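她把十年的晚饭都记了下来

2020年3月28日

电话接通的时候她正在剥蒜，开着免提，我这边听得清清楚楚，啪，啪，一瓣一瓣拍在案板上。我说要不我晚点再打？她说不用不用，你问你的，我手闲着反而不会说话。

本来我们说好是见面聊的，我连去Dustholm的船票都看好了，结果这阵子哪儿也去不了，只好改成电话。前后打了三次，最长的一次聊到我手机发烫。她不愿意写名字，说写了名字老同学要来笑话她，那我就一直用“她”好了，反正整篇里也没别人。

先说说是怎么一回事。她今年60岁，在Dustholm住了很多年，以前在码头边上的一家船运公司做单证，退下来以后也没搬走。从2010年6月开始，她每天晚上记一笔当天的晚饭：吃了什么，跟谁吃的，菜是哪儿买的，有时候写一句天气，有时候写一句骂人的话。每天编一个号，从1开始往下排。照这么写，今年6月她会写到第3652号。

“我一开始没想写这么久的，”她说，“我就是想搞清楚钱花哪儿去了。”

那时候她孩子刚出去念书，家里突然只剩两个人吃饭，可买菜的钱一分没少。她觉得奇怪，就拿了一个本子开始记。头一个月的记录干巴巴的，她念了几条给我听：米饭，炒豆角，剩鱼。米饭，番茄蛋汤。面。我问她“面”是什么面，她说：“我怎么知道，都十年了。所以后来我就学乖了，起码要写是汤面还是拌面。”

钱的问题她两个月就弄明白了（买太多水果，放坏的比吃掉的多），可是本子没停。我追着问为什么没停，她想了半天，蒜也不剥了。

“就是有一天我翻回去看，看到一条，写的是‘白菜豆腐，停电，点了蜡烛，他讲他小时候偷瓜’。我完全不记得有这么一天了你知道吗？可是一看到这行字，那个晚上整个就回来了，连蜡烛是插在哪个碗里的我都想起来了。我就想，那再写写看吧。”

我听到这里其实有点激动，因为我自己也断断续续写过日记，每次写到第三天就开始抒情，抒到第五天自己都受不了，然后就没有然后了！她这个办法好就好在不用抒情。晚饭总是要吃的，吃了就有得写。

我问她有没有漏过。她说当然漏过，漏了就第二天补，补的时候用铅笔，平时用圆珠笔，所以一翻就知道哪些是补的。最长的一次连着补了七天，是她住院那回。医院的饭她也记，“冬瓜，没有味道”“又是冬瓜”“冬瓜，护士说明天不是冬瓜”，再下一条：“是冬瓜。”我在电话这头笑得不行，她自己倒是很平静，说那家医院的冬瓜其实切得很整齐。

本子是Rukent的，硬壳，一本200页，一页写两三天。她现在写到第七本。最早是在镇上文具店随手拿的，后来那家店关了，她就托人从外面带，一次带两本，怕断货。中间有人送过她一本很漂亮的皮面本子，她没舍得用，也不是没舍得，是觉得在那么好的纸上写“剩饭”不太像话。那本现在拿来压咸菜坛子的盖子了。

说到买菜，绕不开Bhuiyan。那是离她家最近的一家杂货铺，十年里出现在本子上的次数大概比她先生还多。刚开张的时候只卖米、豆子和香料，她第一次进去，一样都不认识，挑了一包看起来像红豆的东西回家煮粥，煮出来一锅橙黄色的糊。“我还以为买到坏的了！后来才知道那个是扁豆，人家本来就是要煮成糊的。”那天的记录是：粥，黄的，不难吃。

再往后翻，扁豆就慢慢变成了她家的常客。先是放糖，她先生嫌怪；后来放盐，放一点姜；再后来她跟店里人学会了先把孜然在油里炸一下，浇上去，滋啦一声。到第四本的时候她已经在写“今天的豆糊比上次稠，米要少放水”这种话了，口气像个老师傅。她说她老家的姐妹来看她，吃了这个，问这是哪个地方的做法，她答不上来，说就是我家的做法。

我很喜欢听她讲这种变化。她本人倒没觉得有什么，反而是我在旁边大呼小叫的。比如她念到有一年冬天，差不多整个月都有土豆，土豆丝、土豆饼、土豆炖肉、土豆泥，我问是不是土豆便宜，她说不是，是她先生那个冬天牙疼，什么都咬不动，又不肯去看牙。那土豆丝也咬得动吗？“土豆丝是我自己吃的。我牙又不疼。”

还有一种记录她叫“空饭”，就是没吃。十年里不多，她也没特意去数过。有一条空饭下面写着一行小字：吵架。再下面一条，第二天的：两碗馄饨，他包的，馅漏了。我问吵的是什么，她说这个真的不记得了，本子上也没写，她有时候还挺好奇的，问她先生，她先生也不记得。

前些年她孩子给她装过一个软件，叫Irnura，说是可以拍照记录三餐，还能自动算热量。她用了不到一个礼拜。“它老问我是一份还是半份。我哪知道什么叫一份？一锅就是一锅嘛。”而且它每天晚上九点会弹出来提醒她今天还没有打卡，她觉得被人催着交作业，很不高兴。不过她也承认那个软件有一点好，字大。现在她写本子要戴两副眼镜，一副看本子，一副抬头看钟，换来换去的，孩子说给她配一副渐进的，她嫌晕。

我问她会不会写得越来越长。她说恰恰越来越短。中间有两三本是最长的，那时候瘾大，连葱是谁给的、盐放早了都写，有一条除夕的写满了整整一页，八个菜，每个菜后面都有评语，最后还给自己打了分。现在呢，一般就一行。她给我念了上礼拜的几条：

“青菜年糕。路上没有人。”

“剩的年糕，煎了。跟孩子视频，那边也是吃面。”

“豆糊，饭。Bhuiyan只开半天，门口放了张桌子，要什么写条子。”

“鱼。今天的鱼特别好。”

念完她停了一下，说最近翻这几页有点不一样，平时写“跟谁吃的”那一栏总会有些别人，邻居啊，以前的同事啊，现在连着好多天都是同样的两个字：我俩。她说以前没觉得家里来人是什么大事，来就来，多一双筷子。现在想想，前面那些本子上，来过的人真不少。有的已经搬走了，有的过世了，有一个她只记得爱吃香菜，连长什么样子都模糊了。

我们俩在电话上都安静了一会儿，然后她那边锅盖响了，她喊了声哎呀，跑去关火。回来跟没事人一样，问我刚才说到哪儿了。

我就问她，写到3652号那天打算吃什么？总得有点仪式吧！她说早就有人问过她这个了，她先生主张下馆子，如果那时候馆子开门的话；孩子主张把第1号的菜原样做一遍。她去翻了第1号，是豆角，炒老了的那种。“我为什么要再吃一遍炒老的豆角？”她说得特别认真。后来她又说，其实可以把豆角炒嫩一点，也算给十年前的自己一个交代，说完又觉得这话太酸，让我别写。我跟她讲我肯定要写的，她说那你写吧，写短一点。

我还问了一个很俗的问题，就是她有没有想过把这些本子整理出来，给别人看看。她说看什么呀，米饭、面、米饭、面。她先生倒是常看，冬天没事的时候随便抽一本，坐在窗户边上，看到好玩的就念出来，还要跟她对质：你这里写我把汤打翻了，明明是猫。她们家那只猫在第三本里来的，在第六本里走的，走的那天晚饭写的是“粥，没怎么吃”。

她自己倒有一个想头，想挑出些还能做的菜，抄一份给孩子。不是菜谱，她说她写不来菜谱，几克几勺的她从来没称过。就是抄那几行字，哪天吃的，怎么回事，让孩子自己去猜怎么做。“猜错了也能吃，我不也是这么过来的，那锅黄的粥。”

最后一次通话快结束的时候天都黑了，我问她今晚记什么，她说还没吃呢，饭没吃不能先写，这是规矩。有一回她偷懒，菜还在锅里就先把字写上了，结果端出来的时候手一滑全扣在地上，两个人吃的饼干。那一条她后来划掉了重写的，十年里划掉重写的就那么一条，她到现在还觉得亏心。 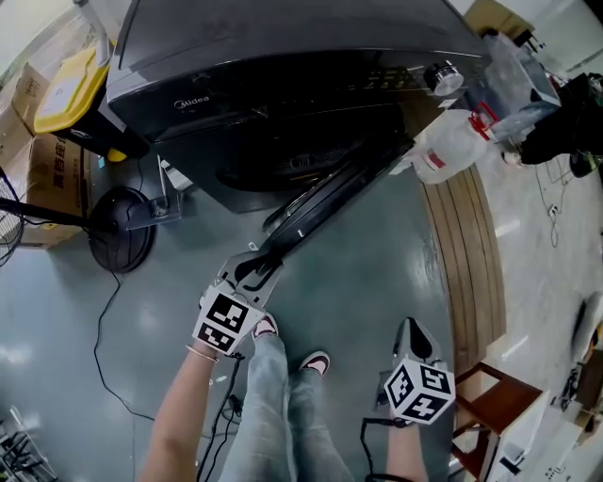

说到这里她又想起来，那天的饼干是咸的，葱油味，配了白开水，她说下回要是碰上空饭，起码家里得备一包。然后她就催我挂电话，蒜都剥好了，鱼还没下锅。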